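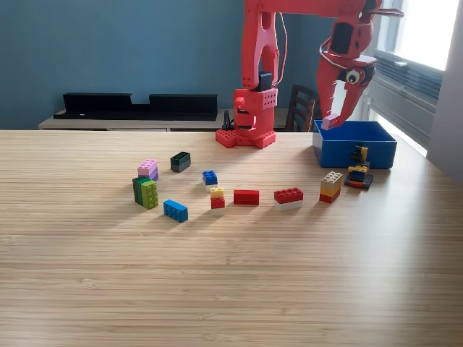

4. Equipment and Budget

Our limit for the Moslow sorting project was $3,320. The printed red arm does the brick-to-bin task at one table, and we planned the rest of the spending from there.

Plornow quoted $1,072 for a second set of motors. Bright quoted $900 for the same set, with a delivery time of 3 weeks, so we chose Bright. Bricks and the blue bin came from the lab and cost nothing.

4.1 Still to buy

Spare gripper jaws, printed in house
Table clamps
Power supply (Pruteseo, price not confirmed)

The order goes in by November.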